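Keeping a light wood table clean

Updated 4/13/24

Most marks on a pale tabletop come from water left standing. Wipe spills when they happen and dry the spot with a second cloth — a damp surface collects dust and dulls the finish.

For daily cleaning, use warm water with a drop of dish soap. Wring the cloth nearly dry and follow the grain. Skip scouring powder and anything with ammonia.

White rings often lift with a hair dryer on low. Keep it moving and stop after 2 minutes. If the ring stays, rub in a little Wellen paste wax and buff it off the next day.

Sticky patches by the seats are mostly hand oil. We go over ours every September with Lareo wood soap, then leave the table bare overnight.

Light wood tabletops

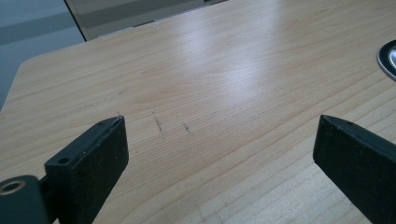
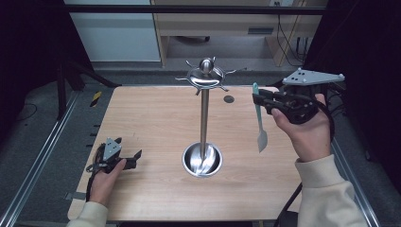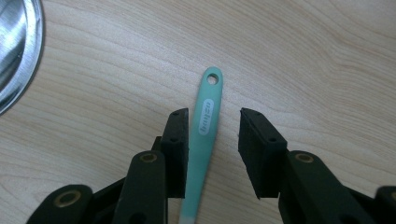
Utensils do more harm than plates. Wet ones drip, and metal bases leave scratches when they get dragged. Lift them, or stick felt pads underneath. Hanging tools over a bowl, as on the steel stand with the hooks, keeps drips off the wood, but empty the bowl before it fills. A handle with a hole in the end, like the mint-green one, can go on a hook too. Check felt pads for grit twice a year.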